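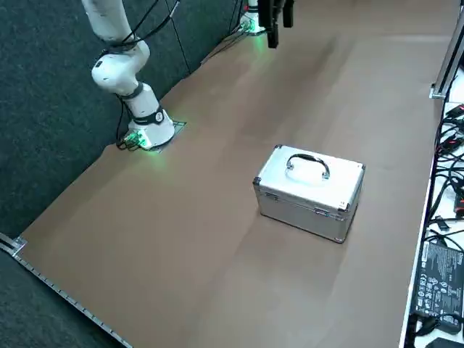
Home | Courses | Handouts | Staff | Search

Handout 3: Packing and Closing the Hard Case
12/06/2019
Prepared by Ntombi Jacobs

Students taking the Equipment Care course at Lernham are expected to read this handout before the practical class. It covers the metal carrying case, its lid and latches, and the order in which contents are placed inside. Soft bags and crates were treated in Handout 2 and are not repeated.

1. Parts of the case

An aluminum case of the usual pattern consists of a base, a lid, a carrying handle and two latches on the front seam. On a case with the handle on its lid, the handle should lie flat when the case is set down. A handle that stands up by itself has a worn bracket and should be entered on the repair sheet.

The metal edges hold the panels square. They are also where damage first shows. Run a finger along each edge before packing and note any dent, lifted rivet or loose screw.

2. Opening

Set the case down fully on the table, with no corner over the side. Release both latches before raising the lid — lifting against a closed latch bends the seam. Support the lid with one hand until it has come to rest. 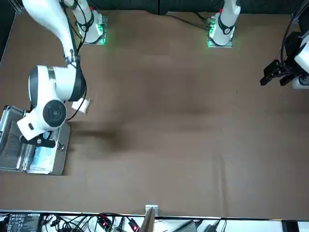

Flat items go in first. A carton or printed package should lie level on the floor of the case, with its widest face down, and should never be forced between the edges. Where an item fits only at an angle, it belongs in a larger case. Small items are placed last, in the spaces that remain, and wrapped if they are likely to rub against the metal.

Packing lists use the course codes. Celtum cases are listed by shelf, Ivura cases by case number. Case 76 is reserved for the assessment and should be left on its shelf until then.

3. Closing

Check that nothing rests on the rim. Lower the lid slowly and press it down at both ends before fastening the latches. If one latch will not reach, open the case and repack it.

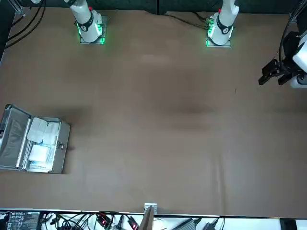
Department of Collections and Storage, Lernham

4. Assessment

Each student will open, pack and close one case in the Mathebula Room. The exercise carries 16 marks. Marks are given for the condition check, the order of packing, the handling of the lid and a complete packing list. Speed is not assessed.

An open case should not be carried, even a short distance. Students who need to move to another table must close the case and fasten both latches first.

Results from the May class are held at the department office. Questions about the packing list should be brought to Ntombi Jacobs before the practical class.

Contact the department | Copyright Lernham | Back to top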